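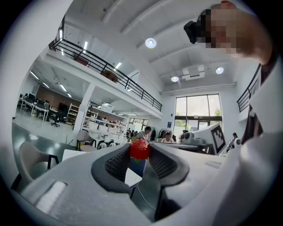
Supermarket fruit should be sold by weight, and the punnet should go.

I live alone, and my nearest shop, the Pevano on Nyberg Street, sells strawberries in one size only. By the third day I am usually cutting the soft ones out. The apples beside them are loose, and I buy 3 of those because 3 is what I'll eat.

Grocers say soft fruit bruises when customers handle it. Some of it does. The greengrocer at Wurno has kept an open tray and a paper scoop on the counter every summer since I moved here, and in January the tray is empty by noon.

A set pack also makes prices harder to judge. When the pack shrinks and the price stays put, few shoppers notice – the colour of the label is the same. Unit pricing helps, but the print is tiny.

Pevano could start with one loose tray per store and leave the punnets next to it for a season.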